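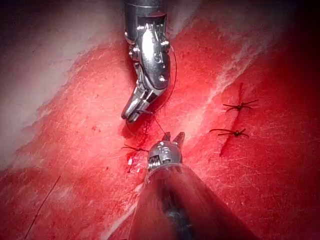 VILLBERG, October - The student surgical robotics club has moved on from foam pads. Members are now working on tissue, and suturing takes up most of each evening session.

The club started with 6 students and a list of exercises that Birutė Kazlauskienė wrote for her simulation course. Members still follow that list. They move pegs, then pass a needle from one instrument to the other, then tie single knots along a short cut. Only after that do they go on to closing a longer one. Kazlauskienė checks each stage and signs a card, and a student without the signature goes back to pegs.

Sota Nishimura, a second-year engineering student, keeps the club's recordings. There are some 3,000 short clips on the shared drive, sorted by exercise and by student. Mayu Aoki is writing a program that follows the thread from clip to clip and marks the places where it goes slack. It does well on foam. Tissue is harder for it, as dark thread and a dark cut can look much the same to the software.
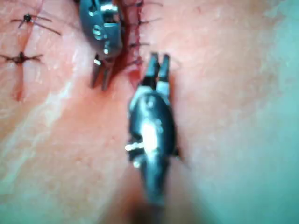
Knot spacing is the subject of Kanako Imai's term project. She wants to know if students space their stitches more evenly when they work with a grid drawn over the video, and she is comparing results with and without it. Thread ends turn out to be a good thing to measure from. The four tails standing out to the right of the main cut are easy to find on screen, while the stitches themselves sink into the red. The separate knots on the thinner line at far left are measured by hand, using a different sheet. Imai plans to collect 49 closures before she does any statistics.

The club will show its work at the Tevine student meeting in the spring. Nanami Hoshino is putting together the poster and would like short written notes from everyone who has passed the knot stage - a paragraph is enough. Send them to her before the end of the month.

New members can join at any point in the term. Sessions start at 6 p.m. in the simulation room, and the peg boards are set out first. No experience with robots is needed.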